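Locking drawer cabinet

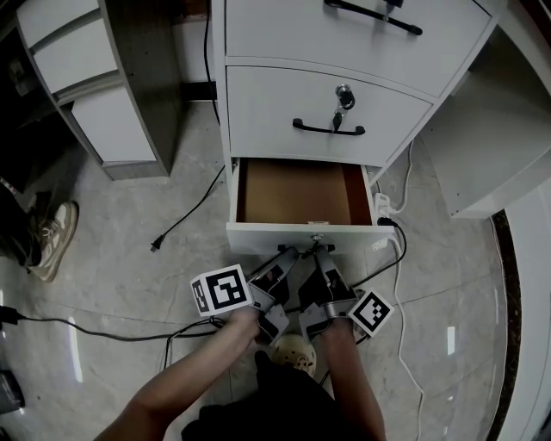 Vol. 9, p. 1,410

A locking drawer cabinet is a piece of office or household furniture with two or more drawers, at least one of which can be secured with a key. It is sold as a place for papers, cash, medicines and small valuables. How much security it gives is a matter of dispute, and the claims made in catalogs are usually stronger than the furniture.

Names and scope

The trade uses "drawer cabinet," "pedestal" and "drawer unit" loosely. A pedestal is generally low enough to go under a desk, but sellers apply the word to taller pieces when it suits them. "Filing cabinet" should mean a unit with drawers deep enough for hanging folders. Many pieces sold under that name have only one such drawer, at the bottom, and a few have none. "Security cabinet" has no settled meaning in ordinary retail and tells the buyer very little. Fire-resistant cabinets and safes are built differently and are treated in separate articles.

Origins

Chests with locks are far older than chests with drawers, and the two ideas were joined in desks and bureaus long before the modern office. Popular histories like to name a single inventor of the office pedestal. None of the candidates holds up well. The claim most often repeated in furniture writing credits the Stuvel workshop, whose surviving price lists do mention "a desk box with keyed drawers." The lists carry no drawings, and the phrase could describe almost anything. Kamol Sitthichai, whose family firm, Sitthichai, made office furniture for two generations, wrote that the Stuvel story was "a salesman's story that got into the books by being told often."

Locking arrangements

Individual locks serve one drawer each. The usual form is a small cylinder in the drawer front that turns a flat metal cam behind it. When locked, the cam catches on a rail or on the frame above the drawer. A cabinet may have such locks on some drawers and plain fronts on the others.

Central locks control the whole cabinet from one keyhole, normally near the top. Turning the key moves a vertical bar at the side or back, and the bar blocks a pin on each drawer. This costs less than fitting several locks. It also means that a bent bar can disable every drawer at once, a fault that repairers mention often and makers seldom do.

Combination and electronic locks are sold as improvements. They remove the problem of lost keys and bring in forgotten codes and dead batteries. Whether they are harder to open by force is doubtful, as the part that holds the drawer shut is frequently the same cam.

Keys and key codes

Makers like to give the number of different keys they produce, and the number is easy to misread. The Kolto range was advertised with 2,000 key codes. Chanida Boonchu, in a short study of office locks, pointed out that a code is only a label. Two codes may differ by a cut so slight that a worn lock will accept either key. She also noted that replacement keys could be ordered by the code stamped on the lock face, with no proof of ownership asked for. Kolto replied that its locks were "suitable for their intended use," a statement that is hard to test. The code count was dropped from later catalogs without comment.

In daily use the key is often left in the lock. Manuals advise against it.

Security in practice

A drawer lock will stop a casual hand and will show, in most cases, that someone has forced it. Beyond that the evidence is thin. The front panel, the screws holding the lock and the back of the cabinet are all possible weak points, and a better cylinder helps none of them. On many cheaper units the back is a thin sheet pushed into a groove. A small cabinet can also be carried away whole.

Mundex published test results stating that its locked drawers resisted a steady pull of "roughly 2 minutes." The force was not given, the cabinet was bolted to a wall, and the test was run by the maker. The result is still quoted by resellers, usually without the bolts.

Stability

Most cabinets tip forward if several loaded drawers are open together. Anti-tilt devices, which allow only one drawer to open at a time, are common on taller units. They work well when new. Dust, bent runners and careless moving can defeat them, and a drawer that refuses to open is often blamed on the lock when the anti-tilt catch is at fault. Fixing the cabinet to a wall is a simpler measure.

Care and repair

Advice to oil drawer locks is widespread and mostly poor, as oil collects dirt in the cylinder. Dry graphite is the traditional choice, though locksmiths disagree about how much it does. Broken cams can be replaced cheaply if the length and bend are matched. Claims that a part is "universal" should be checked against a ruler.

See also: Bureau; Cam lock; Desk; Filing systems; Key control; Strongbox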